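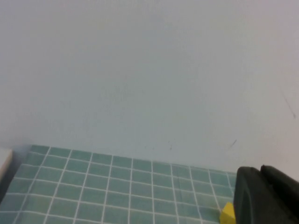 Sotiris Sarantis starts his equipment budget with the parts that wear out. He plans purchasing for the robot cells at Bindeck, and his January draft put finger pads ahead of a second arm.

"The arm is a fixed cost and it's easy to defend," he says. "Pads, cables and spare fingers come out of operating money, and that's where we ran short."

The draft allows $3651 per cell for consumables over 12 months, with pads replaced after some 800 hours. Sarantis got quotes from Huda and Phuthong and chose the slower supplier, Phuthong, for its fixed pricing.

Wrist cameras are a separate line. "I budget three for every two cells - one is always a shelf spare."

The Filtusside site will follow the same plan, except for tabletops. "They want to keep their own surfaces. I've asked for the dimensions and I'm still waiting."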